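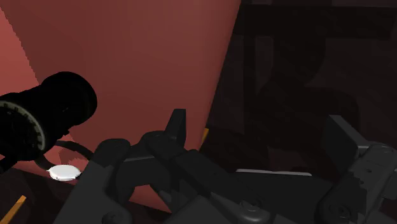
Week 4 handout: Automation and the people already on site

We are going to spend this session with the furniture refurbishers at Dollau, and I can't wait, as it's my favourite case on the whole module! Dollau collects dining sets from rented flats, clears them, cleans them and sends them out again. The dull part was always clearing: all the odds and ends left on the seats had to be lifted off before the upholstery could be checked. Paravbridge, who built the new cell, rehearsed that job in simulation first. Look at how far apart the two fingers are, with nothing between them and the red surface behind. Opening width was one of the first settings the clearing staff asked to discuss, and they had strong views on it (quite right too, they knew the work).

Before the change, the Dollau site employed 13 people on clearing. A shift handled 698 chairs on a good day. After a year with the cell running, the figure was 821, and all 13 were still employed, though only four still did clearing as their main job. The others moved to inspection, repairs and what the firm calls "teaching", meaning they set up awkward cases for the robot to practise on. 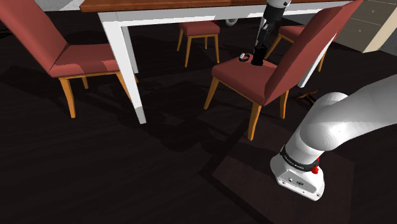

Teaching is the job to concentrate on in your reading. It started as a favour to the engineers, a couple of hours on a Tuesday, and grew into a post with its own pay grade. People who had spent years leaning over chairs were now deciding which objects and which positions were worth trying. Their backs were better for it. Some missed the chat on the line, though, and two asked to go back to it. Both were allowed to, and I'd like us to talk about why that mattered.

Compare this with the Quinlan warehouse from last week, where the staff first saw the equipment on the morning it was switched on.

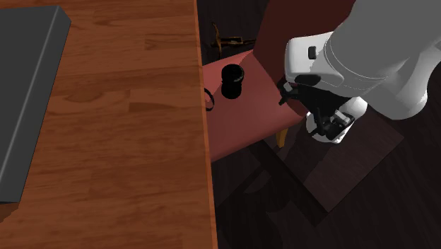 Fig. 3. Simulated clearing task: gripper over the seat, dark cup-like object beside the table edge.

Terms to know: task shift, deskilling, handover point. The handover point is where the machine stops and a person takes over, and at Dollau it was moved three times in the first year, each time after complaints from the floor.

For the seminar, read the Plakton report (sections 2 and 5, skip the appendix) and bring 1040 words on a job you have done yourself. Which part of it would you gladly hand over, and which part would you fight to keep? Shop work, bar work and babysitting all count. Drafts are fine.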